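Pikska 嵌入式洗碗机 安装与使用手册
第四章 安装就位、首次运行与日常使用

本章适用于 Pikska 嵌入式洗碗机的家用型号及小型茶水间型号。安装人员在开始作业前，应先阅读第二章“安全须知”和第三章“开箱与清点”。章内凡标有“注意”的条目，涉及设备或财产的损坏；凡标有“警告”的条目，涉及人身安全。两类条目均须遵守。

4.1 安装位置的要求

洗碗机应安装在室内，地面平整、坚实，能够承受设备装满餐具和水之后的重量。橱柜预留洞口的净宽为600毫米，测量时应在洞口的上沿、中部和下沿各测一次，以最小值为准。洞口两侧的柜板应相互平行，内壁不得有突出的螺钉、合页底座或残留的胶块。

台面下沿至地面的高度应大于机身高度，并留出调节脚的调节余量。若地面在安装后还要铺设地板或瓷砖，应按铺设完成后的标高计算。先装机后铺地，会使设备被地面材料卡在柜洞内，日后无法抽出检修。

洗碗机可与灶具相邻安装，但两者之间应设隔热侧板。不得将设备安装在灶具正下方。设备上方的台面若为木质，应在下表面粘贴随机附带的防潮膜，膜的前沿与台面前沿平齐，粘贴前用干布擦净木面。

电源插座应设在相邻的柜体内，不得设在洗碗机正后方。进水角阀和排水接口宜设在水槽柜内，以便用户随时关闭水源。

注意：预计冬季无人居住且不供暖的房屋，安装后应按4.9节的规定排空设备内的余水。

4.2 安装前的准备

作业所需的工具和材料由安装人员自备，包括水平尺、十字螺丝刀、活动扳手、卷尺、电钻、开孔器和接水用的浅盆。随机附件袋内装有进水管密封圈、排水管卡箍、防潮膜、台面固定片、踢脚板螺钉和门板安装样板。附件袋应在开箱时与装箱单逐项核对，缺件时请先联系 Closiren 服务部，不要以其他规格的零件代替。

1. 关闭水槽柜内的进水角阀，打开水龙头，放掉管内余压。
2. 切断厨房插座回路的电源，并在配电箱上悬挂提示牌。
3. 拆除运输固定件。固定件为红色，位于上碗篮两侧导轨处和门锁扣处。
4. 取出碗篮内的泡沫衬垫和装有说明文件的塑料袋。
5. 检查门封条是否完整嵌入槽内，如有脱出，用手指沿槽压回。

警告：塑料袋和泡沫衬垫应立即收走，不得留在儿童能够接触到的地方。

运输固定件拆下后请妥善保存。设备日后搬迁时，须重新装上固定件方可搬运。搬运时应保持直立，不得以门把手或控制面板受力。需要在地面上拖移时，先在机身下垫硬纸板。

4.3 进水与排水的连接

进水管只能接冷水管路，型号铭牌上注明可接热水者除外。新旧房屋改造后首次使用的管路，应先放水冲洗至水流清澈，再连接设备。随机附带的进水管为新管，更换设备时不得沿用旧机的水管。

1. 将密封圈放入进水管螺母内，滤网一侧朝向角阀。
2. 用手将螺母旋到角阀上，直至旋紧，再用扳手补紧少许。
3. 缓慢打开角阀，观察接头处有无渗漏，观察时间不应少于一分钟。
4. 将排水管穿过柜板上的开孔，开孔边缘须打磨光滑或加装护圈。
5. 将排水管固定在水槽下水的专用支管上，套紧卡箍。
6. 在水槽柜内将排水管向上绕出一个高位弯，用挂钩固定。

排水管不得直接插入地漏而不作固定。排水管需要加长时，应使用 Closiren 提供的延长管，延长部分的内径与原管相同，接头处不得缩径。管路不得扭折，不得被机身或抽屉压住。

注意：水槽安装有食物垃圾处理器的，排水支管应先拆除堵片。未拆堵片是首次运行时排水失败最常见的原因。

高位弯的作用是防止水槽中的污水倒流回机内。挂钩的位置应高于机身底部，并低于台面。若水槽柜空间较小，可将挂钩固定在侧板的后上角，只要管路在此处形成完整的弯曲即可。

4.4 电气连接

设备须使用带有可靠接地的独立三孔插座。不得使用拖线板、转换插头或定时插座。电源线损坏时，应由 Closiren 服务部或具备相应资格的人员更换。

1. 核对铭牌上的额定电压与供电电压是否一致。
2. 将电源线沿机身后部的线槽理顺，从柜板开孔引至相邻柜体。
3. 插入插头，恢复供电，按下电源键，确认控制面板点亮。
4. 再次按下电源键关机，然后继续进行就位和调平。

警告：不得在插头带电的情况下拆卸底部踢脚板后方的护板。

4.5 就位、调平与固定

设备推入柜洞时应由两人配合，一人在前方推动机身下部，另一人在水槽柜内同步拉动水管和电源线，避免管线在机身后方堆积。推动时洗碗机门应关闭。

1. 将设备推入柜洞，前沿与相邻柜体前沿平齐。
2. 打开机门，将水平尺放在内胆门槛处，检查左右方向的水平。
3. 从正面转动前方两个调节脚。后脚的调节螺钉位于机身下部正中，用十字螺丝刀转动。
4. 关上机门，检查门缝上下宽度是否一致。宽度不一致时，重复上一步。
5. 用台面固定片将设备固定在台面下方。石材台面应改用侧面固定方式，从内胆侧壁的预留孔旋入螺钉，再盖上孔塞。
6. 按安装样板在门板背面标出孔位，预钻后安装门板。
7. 调节门弹簧，使机门在任意角度松手后均能保持平稳。

门板的重量应符合铭牌附页所列的范围。门板过重时机门会自行落下，调紧弹簧后仍不能保持平稳的，应更换较轻的门板。左右两侧弹簧的调节圈数必须相同。

踢脚板在试运行合格后再安装，以便观察底部有无渗漏。踢脚板高度超过洞口要求时，可在上沿切除多余部分，切口应封边。

4.6 首次运行

首次运行的目的是冲洗内胆、检查管路并设定水质参数，运行时机内不放餐具。

1. 用随机附带的试纸测量自来水硬度，将试纸浸入水中片刻后取出，甩去余水，与色卡对照。
2. 按住“设置”键直至显示屏闪烁，以“加”“减”键选择与色卡对应的硬度档位。
3. 拧开内胆底部的软水盐仓盖，首次使用时先将盐仓注满清水。
4. 放上漏斗，加入洗碗机专用盐，直至盐粒到达仓口。加盐过程中有水溢出属正常现象。
5. 擦净仓口螺纹上的盐粒，旋紧仓盖。
6. 打开门内侧的漂洗剂盒盖，注入漂洗剂至刻度线，用布擦去溢出部分。
7. 选择“预冲洗”程序，关闭机门，按“启动”键。
8. 程序结束后打开水槽柜，用干纸巾逐一擦拭各接头，检查纸巾有无水痕。

注意：不得在软水盐仓内加入洗涤剂。误加洗涤剂会损坏软水器，由此造成的维修不在保修范围之内。

食用盐、海盐和融雪盐均不得代替洗碗机专用盐。加盐后应立即运行一次程序，避免溢出的盐水滞留在内胆底部。

硬度档位设定后，显示屏会短暂显示所选数值，随后返回程序界面。迁居或当地供水水源调整时，应重新测量并设定。使用井水或二次供水的用户，建议在每年9月复测一次。

4.7 餐具的分类与摆放

本机额定容量为8套标准餐具。实际能够放入的数量取决于餐具的形状，方形盘、深口碗和带柄器皿占用的空间较大。摆放之前应先将餐具分类，把适合机洗的器皿与应当手洗的器皿分开。

釉面完整的瓷盘、玻璃杯、不锈钢餐具及底部标有机洗标志的塑料容器，一般可以放入本机清洗。天然木材、竹、未封釉的陶器、铝制品、铸铁锅、镀银餐具以及粘接有装饰件的器皿，应当手洗。用餐结束收拾时，盘子常与托盘一同端回厨房，此时应先将盘子取下，木托盘另行擦拭，不要整套放进碗篮。
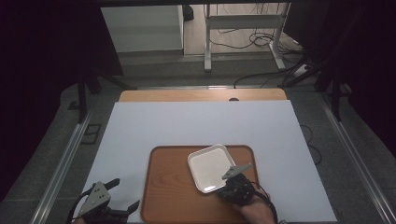

Bello Amadi

白色小方盘应插在下碗篮的盘架之间，盘面朝向中央的喷臂。方盘的边角较圆盘更易伸出篮外，插放后应轻推碗篮，确认边角不与内胆侧壁相碰。带有凸起边沿的盘子可略向后倾斜，使水能沿盘面流下，不在边沿内积存。

木托盘用拧干的软布擦净，再以干布顺着木纹擦拭，立放于通风处晾干。不得浸泡，不得置于散热器或洗碗机排汽口前烘干。表面仿木纹的托盘，材质不明时按木制品处理，或查看底部的洗涤标志。

下碗篮的摆放按以下步骤进行。

1. 用刮板除去餐具上的骨、核、牙签、纸巾和大块食物残渣，无须预先冲洗。
2. 将下碗篮完全拉出。
3. 锅具和大碗倒扣放在两侧，开口向下。
4. 盘子依大小顺序插入盘架，同一排内的盘面朝向应一致。
5. 长柄器具平放，柄端不得穿出篮底。
6. 用手转动下喷臂一周，确认喷臂不受阻挡。

上碗篮用于放置杯子、小碗和较轻的塑料容器。高脚杯应挂在杯架上，杯与杯之间留出间隙。上碗篮的高度可以调节：空载时将碗篮拉出，双手托住两侧向上提起，听到卡扣声后松手；需要降低时，扳动两侧手柄，让碗篮缓慢落下。左右两侧必须处于同一高度。

刀、叉、匙放入餐具篮时，匙与叉可手柄向下交错放置，以免相互叠合。刀具应刀尖向下，长刀平放在上碗篮的刀架上。

警告：机门打开时，不得让儿童在碗篮附近逗留。取放餐具的间隙应将机门合拢。

有描金、彩绘或年代较久的餐具，即使材质为瓷，也应以手洗为宜。釉上彩在多次机洗后可能褪色。同一套餐具中部分机洗、部分手洗的，日久会出现光泽不一，用户应在开始使用时确定一种洗涤方式。

4.8 程序的选择与运行

本机提供4种常用程序，可通过控制面板上的“程序”键依次选择。

标准：适用于日常用餐后的混合餐具，耗水和耗电均较低，运行时间较长。程序用时137分钟，不含附加干燥。

强力：适用于粘附油脂或焦垢的锅具和烤盘。玻璃杯及薄胎瓷器不宜使用本程序。

快速：适用于仅有轻微污渍、且用餐后即时清洗的餐具。

预冲洗：用于尚未装满而暂不清洗的餐具，防止残渣干结。运行时不加洗涤剂。

启动程序的步骤如下。

1. 检查上下喷臂能否自由转动。
2. 在洗涤剂盒内加入洗碗粉或放入一块洗碗块，合上盒盖。
3. 打开进水角阀。
4. 按电源键，按“程序”键选定程序。
5. 如需附加功能，按相应按键。附加功能须在启动前选定。
6. 关闭机门，按“启动”键。

运行中需要添加餐具时，应先按住“启动”键使程序暂停，待喷水声停止后，将机门打开一条缝，稍候再完全开启。洗涤剂盒已经弹开的，不宜再添加餐具。重新关门后按“启动”键，程序自中断处继续。

警告：运行中机内的水和蒸汽温度较高。暂停后不得立即将机门完全打开。

程序结束时，蜂鸣器发出提示音，显示屏显示结束标志。餐具此时仍较热，受到碰撞容易破裂，应待其冷却后取出。取出时先清空下碗篮，再清空上碗篮，避免上层残留的水滴落到下层已经干燥的餐具上。杯底和容器凹处有少量积水属正常情况。

预约启动的时间通过“预约”键设定，显示屏上的数字表示距离启动的小时数。预约期间机门可以打开，关门后倒计时自动继续。需要取消时，按住“预约”键直至数字消失。使用洗碗块并设定较长预约时间的，应先擦干洗涤剂盒内部，防止洗碗块受潮粘连。

4.9 日常保养与长期停用

过滤组件位于内胆底部，由粗滤筒、细滤筒和平面滤网组成。每次使用后应查看滤网表面，有残渣时及时清除，并至少每周拆洗一次。

1. 取出下碗篮。
2. 握住粗滤筒手柄，逆时针转动后向上提起。
3. 将粗滤筒与细滤筒分离，取出平面滤网。
4. 在流水下用软刷刷洗，不得使用钢丝球。
5. 检查集水槽内有无碎玻璃或果核，戴手套取出。
6. 按相反顺序装回，顺时针转动至手柄标记对齐。

注意：过滤组件未装或未旋紧时，不得运行设备。

喷臂的喷孔被水垢或种子类残渣堵塞时，餐具上会出现局部未洗净的条状区域。下喷臂可直接向上拔出，上喷臂须先旋下中央的固定螺母。喷孔用牙签疏通，再从喷臂的接口灌水冲洗，直至各喷孔出水均匀。

门封条及门的四周边缘不受喷淋，应以湿布擦拭，尤其注意门的下沿。控制面板用微湿的软布擦拭，不得喷洒清洁剂。外门板按橱柜厂家的保养要求处理。

设备停用较长时间时，应运行一次预冲洗程序，随后关闭角阀，拔下插头，将机门留一条缝。冬季可能结冰的房屋，还应拆下进水管，将管内余水放入浅盆，并用海绵吸干集水槽。恢复使用前重新连接进水管，更换密封圈，按4.3节检查渗漏。

4.10 常见情况的处理

机器不启动：检查机门是否关严、插头是否插好、回路是否有电。显示屏上有预约数字的，说明设备正处于预约等待状态。

不进水或进水缓慢：检查角阀是否完全打开，进水管有无弯折。关闭角阀后拆下进水管，清洗螺母内的滤网。

机内存水不排：清洗过滤组件，检查排水管有无压扁，确认水槽支管的堵片已拆除。检查后选择预冲洗程序重新运行。

餐具上有白色斑痕：查看盐仓指示灯，补充专用盐；复核硬度档位；将漂洗剂用量调高一档。玻璃表面的白雾若用白醋擦拭后不能去除，属于玻璃腐蚀，无法恢复，此后应改用温度较低的程序。

餐具上有彩色光膜或条纹：漂洗剂用量过大，应调低一档。

塑料容器不干：塑料蓄热较少，干燥效果低于瓷器和玻璃。可在程序结束后将机门打开一条缝，或选择附加干燥。

内胆有异味：拆洗过滤组件，擦净门下沿，空载运行一次强力程序。可使用 Eze 洗碗机清洁剂，用量和放置方法以其包装说明为准。

运行中有碰撞声：暂停程序，检查是否有餐具伸入喷臂的转动范围，或方盘、长柄器具与内胆侧壁相碰，重新摆放后继续。

底部有水渗出：立即关闭角阀，切断电源，不得继续使用。设备底盘内的浮子动作后，排水泵会持续运转，显示屏出现渗漏标志。此种情况须由服务人员拆检，用户不应自行倾倒机身排水。

4.11 报修与安装记录

按4.10节处理后仍不能恢复正常的，请联系 Closiren 服务部。报修时应提供型号、机身编号、安装地址及显示屏上的代码。型号和机身编号印在机门右侧边缘的铭牌上，打开机门即可看到。

安装人员完成作业后，应填写附于手册末页的安装记录，内容包括水硬度档位、进水压力、排水方式、固定方式及试运行结果，由安装人员和用户分别签字。记录一式两份，一份交用户保存，另一份交回 Plonska 仓储与配送中心归档。未填写安装记录的，保修期自设备出厂之日起计算。

用户转让设备时，应将本手册和安装记录一并移交。

本章审核：Kelechi Yusuf
修订日期：2022年7月11日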